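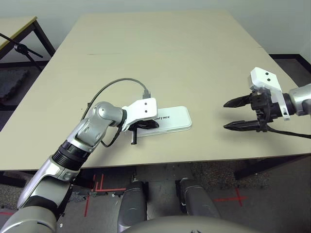

Notes from the February catch-up, Sengar recording group

Present: Soledad Ibarra (chair), Guido Fiore, Elikem Ofori, Montserrat Hinojosa (notes). Apologies from Wenceslao, who was over at Gatotcombe.

1. Where we've got to

Elikem gave us the running total, and it is a cheering one: 1,091 examples kept so far. He would still like more variety in how the things are laid out on the table before each go, as the learner does get rather fond of whatever it saw last. Guido agreed, and we talked for a good while about whether small, flat things ought to be turned round between takes. They ought.

2. Stationery task

Soledad had been going through the wrist views of the open pencil case, the marker and the little eraser in its dark sleeve. She finds the thin red and blue stick in the tray much the hardest thing to judge from there - the finger gets in front of the end of it - and asked that labellers check the head view as well before marking a grasp. Guido wondered about leaving the stick out altogether. After some friendly back and forth it stays in, for 8 more sessions at least.
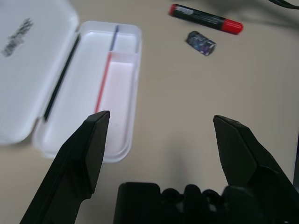

3. Things to do

Elikem to write up the layout changes and send them round to everyone at Standport.
Guido to go back over the 3 sessions where the two views drifted apart in time.
Montserrat to ask Wenceslao whether the labelling notes can be shortened, with thanks for all his work on them.

Next meeting at the usual time, and Soledad has kindly offered to bring biscuits again.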